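今天想慢慢讲一件小事，就是收拾我家那张红桌子。会有点长，手边有茶的朋友可以先去倒一杯，没有茶的，白开水也行，反正不是什么着急的事。

先交代一下这张桌子。桌面是深红色的，上面撒满了白的黑的小点点，像有人把芝麻打翻了又懒得扫。当初是婆婆挑的，她说红的喜气，又耐脏。喜气我认，耐脏这件事我要说两句：它是把脏藏起来了，饼干渣掉在上面跟那些小白点混在一块儿，眼睛根本分不出来，得用手掌去摸。我现在擦桌子都是先摸一遍，跟给小孩试额头似的。

我们家吃饭在这儿，拆快递在这儿，择菜在这儿，孩子写作业也在这儿，所以什么东西最后都会流到这张桌子上来。厨房就在旁边，门一开走几步就到，可就这么几步路，拿出来的东西从来不肯自己走回去。

厨房吊柜上那两个红双喜还贴着呢。去年十二月办喜事的时候贴的，亲戚来了好几拨，都问怎么还不揭。我说揭它干嘛呀，白柜门光秃秃的，有两个喜字看着心里暖和。炒菜的时候抬头瞄一眼，油烟都没那么呛了（这句是夸张，还是呛的）。
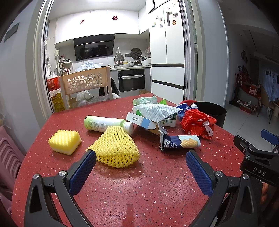 我收桌子的规矩很土：第一步永远是垃圾。别急着擦，也别急着归位，先把明摆着要扔的扔了，桌面一下子就能露出一大片红来，人的心情也跟着松一截。

零食袋是大头。孩子爸爱吃威化，我爱吃咸口的，孩子是见着Hello Kitty就走不动路，里头装的什么根本不重要，只要外面有那张猫脸就行。每次要扔这种袋子我都得先问一声，有一回没问，直接团了丢进垃圾桶，小姑娘蹲在桶边上掉眼泪，我又给她捡出来擦干净压平，夹在图画本里了。到现在还夹着，翻到那一页还有一股甜味。

水果网套也要说一下。就是套在梨子、芒果外面那种黄色的泡沫网，软软的，一拉就变形。我妈那辈人舍不得扔，攒一大包，说以后能用。我也攒过，真用上的就两个地方：一个是套在玻璃瓶外面，寄东西的时候防磕；另一个是垫在冰箱抽屉底下，放桃子不容易压坏。留三五个就够了，再多就是给自己添堵。这个道理我讲给我妈听，她点头，下回来又给我带了一包。

纸盒子呢，拆开、压扁、立着放。我以前是拆得乱七八糟，盖子撕一半就把里面的东西掏出来了，盒子歪在那儿占老大一块地方，还老让人以为里面有货，伸手一摸是空的。后来逼着自己拆完当场压扁，手上多两秒钟的事，桌上能少好大一堆。

说到空的，还有塑料袋。我家椅子后头那块地方，不知道什么时候就成了塑料袋的老窝，透明的一大堆，一开始只是“先放一下”。先放一下这四个字，真是家里乱起来的祖宗。我上个月下决心数了一回，只数透明的，一共217个，数到后来自己都笑了，孩子在旁边跟着喊数，喊到一百多就开始胡喊，我又得倒回去重来。现在的办法是三折卷成小卷，塞进纸巾盒里，从上面抽。只留一盒，满了就不再往里收，多的拿去楼下菜摊，卖菜的大姐很高兴，还搭了我两根葱。

再讲讲我那几位朋友，省得你们以为只有我这么过日子。我们有个小群，平时就聊聊家里这些鸡毛蒜皮，大家天南海北的。Graziella Marras在意大利，中文是跟着她先生学的，打字比我还快。我把桌子的事说给她听，她回我一句：“我的桌子也是这样，只是我的不红，所以更难看。”笑得我茶都洒了，正好又多擦了一遍。

Assunta Parisi的做法我觉得很值得学。她每天晚饭前在手机上放一首歌，全家人围着桌子，歌停之前把不属于桌子的东西都拿走，歌停了谁手里还有东西，谁洗碗。我们家试了三天，第一天大家很兴奋，第二天孩子爸把歌换成了一首特别长的，第三天就没有第三天了，孩子非要跳舞。不过前两天的桌子是真的干净，我打算过阵子再试，歌由我来选。 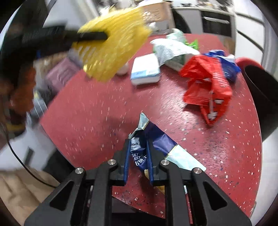

零食袋子扔之前，我还有个小动作，说出来别嫌我啰嗦：拎着底下两个角，对着垃圾桶抖一抖，再从上往下挤气，拧成一条，打个结。咸的那种尤其要抖，盐粒和碎渣都藏在折缝里，随手往桌上一搁，撒出来就要命了。前面讲过，我家的桌面有白点点，盐撒上去等于隐身。等你胳膊肘一放，沙沙的，才知道原来在这儿等着你呢！

打结这个习惯是在小区的整理课上学的。课是Trinilow那边办的，一共上了四次，来的人不多，大家围着坐，各人讲各人家里最头疼的那个角落。我讲了桌子，有位阿姨讲了阳台，还有个小伙子讲他的袜子，讲了足足二十分钟。老师很和气，没给我们讲什么大理论，就让大家把自己带来的一袋杂物倒出来，一样一样说这东西回家该住哪儿。说不出来的，就先放在一边。我那一袋里头，有一半说不出来。

那天回来我就想明白了，桌子乱，多半是东西没有家。没有家的东西就会去最大最平的地方躺着，跟周末的孩子爸一样。所以第二步就是给它们找家。

海绵的家在水池边上。它老是被带出来，擦完桌子顺手就搁那儿了，下一个人看见也不会动，觉得肯定是有人还要用。我在水池边粘了个沥水的小架子，底下能滴水，海绵竖着放，干得快，也不容易有味道。黄的擦桌子，旧了以后剪掉一个角降级去刷水池，剪了角的就别再上桌啦，家里人一看缺角就知道，不用我天天念。

对了，带百洁布那一面别拿来蹭桌面，亮面的桌子经不起那么蹭，我家靠窗那一小块就是被我蹭花的，太阳一照特别明显。软的那面蘸点温水，顺着一个方向擦，再用干的厨房纸走一遍，亮光就出来了。厨房纸用完别扔，还能再去擦一下灶台边，再脏一点就擦垃圾桶盖子，我妈说这叫“一张纸过三关”。

第三步才是瓶瓶罐罐，这个最磨人。

我家瓶子多，吃的用的混在一起，都爱往桌上站，站不住的就躺着。我现在分得很简单：进嘴的、上手上脸的、打扫用的，三拨，先拉开距离，千万不能挨着。这不是讲究，是吃过亏。有一年过节家里人多，Cosimo Sanna来做客，我让他递一下拌凉菜的瓶子，他很热心，从一堆里挑了一个递给我，我看也没看就打开了，一闻，是护手的。幸好还没往碗里倒！那盘黄瓜差一点就成了香喷喷的黄瓜。从那以后，上手上脸的东西一律不许在饭桌上过夜。

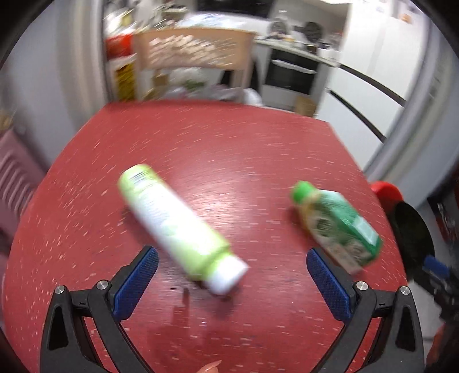

软管的东西还有一个麻烦，用到最后挤不出来，又舍不得扔，就一直躺在那儿装样子。我的法子是倒着立在杯子里，盖子朝下，过一晚上都流到口子那边去了，早上一挤就有。再挤不出来就拿剪刀从中间剪开，里头还能抹好几天，剪下来的那半截套回去当盖子，不会干。去年我这样用完一支，孩子爸看我像看一个要过荒年的人。

小瓶子呢，我找了个浅口的塑料筐，一股脑儿竖着放进去，盖子朝上，标签朝外。筐是在Warncombe买的，店不大，在菜市场后门，卖的都是筐啊盆啊夹子啊，老板娘坐在最里头听戏，你问她价钱她得先把那一句听完。我进去本来只想买一个，出来的时候手上拎了四个，花了40块，还挺高兴的，觉得每一个都有用。到家发现有两个确实有用，另外两个现在装着另外的筐。

有朋友问要不要买那种整套的收纳盒，一模一样的，摆出来特别好看。我看过，Bellini那一套要300块，摸着是真舒服，盖子一按“嗒”一声，我在店里按了好半天。最后没买，家里已经有红的塑料筐、喝完茶剩下的铁盒，还有快递来的小纸箱，把纸箱的盖子往里折，就是个挺结实的格子，脏了换一个也不心疼。好看当然是人家的好看，可我家那些颜色花花绿绿的，看久了也挺亲的。

Natalina Sorrentino说她每样东西只留一份，我很佩服，我做不到。我家酱油就有两瓶，开着的一瓶，心安的一瓶。

顺便记一笔时间，好多人说没空收拾。我那天从摸桌子开始，到最后干布走完，大概40分钟，中间还接了我妈一个电话，她在电话里又问我要不要网套。要是天天收，其实一壶水烧开的工夫就差不多了，攒一个星期再收才累人，越累越不想动，越不动越多，你们懂的。

椅子也别忘了。我家椅背上有镂空的小花，好看是好看，花瓣里积灰，抹布进不去，得用旧牙刷，或者拿棉签一朵一朵地掏。我一般留给孩子干，她很喜欢，说是在给花洗脸。洗完一把椅子要表扬好久才肯洗下一把，不过我有的是表扬。椅背上搭的衣服布头也趁这时候拿走，一搭就是一个季节，拿起来的时候自己都认不出来了。

最后是我自己的一点小私心：桌子收干净以后，我会先不摆东西，坐下来喝一杯茶。就坐那么一小会儿，看看红桌面上的反光，听听厨房里水壶的声音。一般还没喝到一半，就有人拿着一袋新的零食过来问：妈妈，这个帮我撕开好不好？

好的呀，撕开。袋子记得给我，我来打结。

明天想讲冰箱，或者讲那个装着筐的筐，还没想好，你们想先听哪个就在底下跟我说一声，攒旧网套攒出新用法的朋友也请一定告诉我，我妈下周又要来了。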